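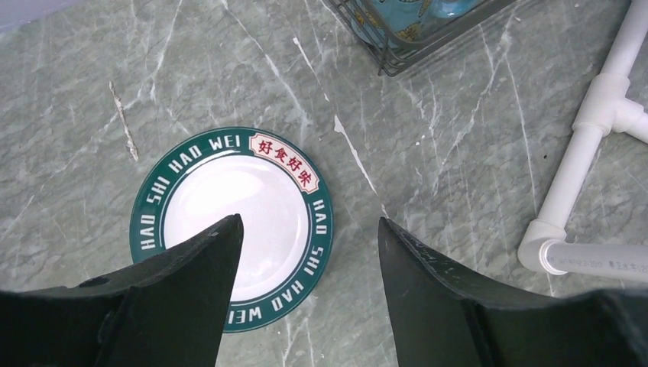 The green-rimmed plate, partly hidden by the gripper's left finger.

The budget meeting was set for four, and at three Kuldeep Bhatia still had two columns in his spreadsheet and no number at the bottom of either one.

The left column was called Arm, Owned. The right was called Arm, Leased. Both concerned the clearing station at the back of the Genthorpe dining hall, where plates came in on a belt and had to be lifted off, scraped, and racked. For now that was done by people. It was a hard job to hire for and a harder one to keep anybody in past October, when the hall got busy.

He had the trial arm for the rest of the week. Vikas Awasthi was running it on the counter, picking up one plate over and over with whatever else he could find set down nearby.

"How's the green one?" Kuldeep asked.

"Slippery," said Vikas. "The white part shines and the rim's dark. It finds the rim."

"Is that good?"

"It's good today."

Kuldeep typed a note in the cell for Risk. The cell was already full, so he made it wider.

The quote from Talthorpe was for the arm itself. It was a clean quote, one page, and he had liked it until he read the second attachment. The second attachment listed what the page had left out. Spare fingertips came in packs of 6. The guard rail was separate. Training was separate, and so was the visit to find out whether you needed training. Fairweather, who did the leasing, had put everything into one monthly payment and then would not say what was in it.

"What do fingertips cost us a year?" he said.

"Depends how often we change them."

"How often do we change them?"

"Depends on the plates." Vikas stopped the arm and looked at the fingers. "If everything was the same plate, I could tell you. You've got this one, and the square ones, and those bowls with the handles."

"The bowls with the handles are going."

"Since when?"

"Since I need a number by four."

He opened the inventory. The hall owned 1,301 pieces of tableware, counting the ones in the upstairs closet that had belonged to the old restaurant. He had never thought of them as equipment. He moved the total into the sheet anyway, on a new line, and wrote Replace? next to it. The left column got worse and the right column got worse by the same amount.

He sat back. For two years he had carried one figure in his head for this project, and it had been the price of an arm. Now there was a price for the floor under it and the drain next to it, and a price for the dishes. There was also the line he had put off, the one for Dolores and the two men on the evening shift. He had called it Transition because Plandus, the budgeting program, offered that word in a menu.

"If we buy," he said, "who fixes it on a Saturday night?"

"I do."

"And if you leave?"

Vikas wiped his hands on his jeans. "Am I in there?"

"Where?"

"In the sheet."

Kuldeep scrolled down and then back up. There was a line for service calls and a line for parts. There was a line for a surge protector. He had asked Vikas to help with the trial in the spring, on top of his regular work, and Vikas had said sure.

"No," Kuldeep said.

"Okay."

"I'll put you in."

"Put in what it would cost to get somebody else," Vikas said. "Then look at it."

Kuldeep looked it up. It took a few minutes, and he called one person he used to work with to be certain. When he typed it in, both totals jumped, and the left one went past the limit he had been given. He kept his hand on the mouse. It would have been easy to delete the row — the columns would go back to what they were, and the meeting would last twenty minutes.

He saved the file and changed the title from Purchase Request to Request for One More Quarter. Then he took out the line called Transition and typed three names in its place, with their hours.

"Can you keep the arm past Friday?" he asked.

"If Talthorpe lets us. They'll want rent."

"How much?"

"I'd guess roughly what the lease is."

Kuldeep added a row. Behind him Vikas set the plate a little closer to the wire basket and started the next run. It was ten to four. Kuldeep printed 3 copies, remembered who was coming, and printed another.

Comments

marlow_reads
I do equipment budgets for a school district and the second attachment made me put my coffee down. It's always the second attachment.

T. Okafor
Did he get the extra quarter? I wanted one more page.

benchgrinder
Good story. A surge protector gets its own line and Vikas doesn't, I have worked at that place.

pell
The part with the closet dishes is my favorite. Would he really have to replace the whole set though? Seems like you could just send the odd ones to a hand wash.

Recent stories
The Night Elevator
Two Bids for the Same Roof
What the Forklift Was Worth
Inventory, Second Floor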